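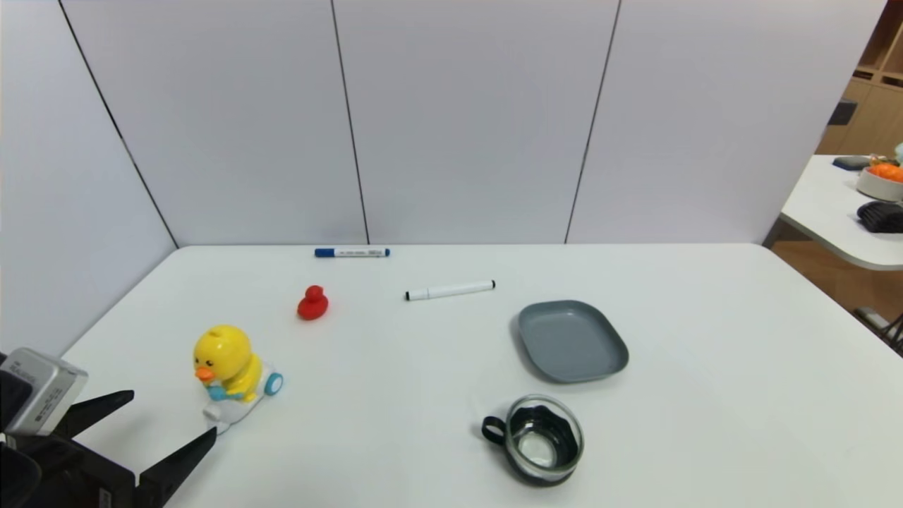 Section 2: Clearing and Setting Up the Table

Okay, so you've got your table where you want it and you've read Section 1 (you did read Section 1, right?). Now we get to the part I like best, which is deciding what lives on the tabletop and what goes back in the drawer. I've set up the shared craft table at Elton more Tuesdays than I can remember, and the steps below are the ones I still follow, in this order.

What you'll need

A soft cloth, plain water, a drop of dish soap, a shallow plate or tray, your whiteboard markers, and one drinking cup per person. Toys are optional but I'm strongly in favor of them. We keep a couple of ducks out and they get more attention than anything I've ever put on the supply shelf.

Setting up

1. Take everything off. Yes, everything, even the stuff you're going to put right back! Wiping around a marker leaves a little gray outline of the marker, and on a white surface it'll bug you all day.

2. Wipe the top with the damp cloth, starting at the back edge and working toward yourself. Go over it again with a dry corner of the cloth.

Note: A matte white top hides smears pretty well when you're standing over it. Crouch down and look across it toward a window and you'll find the ones you missed.

3. Check your markers. Pull the cap, draw a short line on scrap paper, and put the cap back until it clicks. Anything that skips or squeaks goes in the trash now, before it sneaks back into the cup and fools somebody else. I mix brands and colors without any guilt.

4. Lay the markers flat along the back of the table. I used to stand mine up in a mug with the caps on top, and the ink sank to the wrong end. Flat is kinder to them, and if the barrel is a slippery one, turn it so it runs side to side. That way a bump sends it toward the wall or toward you, and you can usually catch it.

Caution: Whiteboard markers only. Please don't let a permanent marker join the row. From across the table they look the same, and I've scrubbed enough tabletops for one lifetime. Read the barrel.

5. Put the plate down where your writing hand can reach it. Ours is gray with a raised rim, and the rim is what you're after, so that beads, clips and pencil shavings stay put when somebody leans on the table. Left-handed? Swap sides with everything in this step and the next one.

6. Set out the cups last. A cup with a handle is easier for small hands, and clear glass lets you see at a glance if there's anything left in it. Turn the handle toward whoever's using it.

Caution: Glass cups are for cold drinks and grown-up supervision. With very young kids at the table I switch to plastic, no exceptions. And keep any drink well back from the front edge, where sleeves go by.

Adding the toys

Put these wherever you have space left over. A solid rubber duck will sit happily anywhere flat. Anything on wheels is another matter, so if you have a duck on a scooter like our yellow one (he has a scarf or collar, he's very popular), give it a gentle push before you walk away and see where it goes. If it rolls, point it along the table and away from the edge.

Washing them is easy enough. Warm water, a little soap, and a good squeeze if the toy has a hole in the bottom. Let squeezy ones dry hole side down overnight. Wipe wheeled toys with the cloth and keep the axles out of the water.

If your table wobbles

Go back to the leg adjusters in Section 1. Folded paper under a foot works for an afternoon, and then it works its way out and you're on your knees again. If you have the 70-inch Hadier top, check the middle as well as the corners.

At the end of the day

Cap the markers, empty the plate, wash the cups, and give the top one more wipe. I leave the ducks out overnight. Yaryna Koval, who opens up in the mornings, puts them in the drawer and I take them out again, and we've been doing this since February.

Stains and ink marks that won't budge with soap and water are covered in Section 6, along with what to do about cup rings.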